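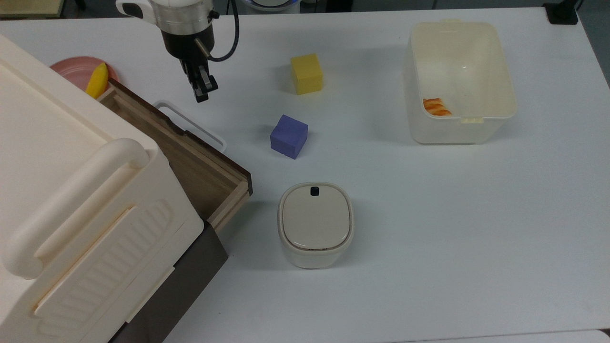

2.2 Stand der Greifversuche (Februar)

Die Datenaufnahme am Tischaufbau ist abgeschlossen. Es liegen 4000 Greifepisoden mit dem Parallelgreifer vor, darunter Schaumstoffwürfel und Spielzeuglebensmittel. Das in Osach trainierte Modell erreicht bei bekannten Objekten eine Erfolgsquote von 92 %. Für unbekannte Objekte steht die Auswertung aus (N. Rajput).

2.3 Abweichungen vom Plan

Verzug im Arbeitspaket 4: zwei Wochen, kostenneutral. Die Kalibrierung wird von E. Løken wiederholt.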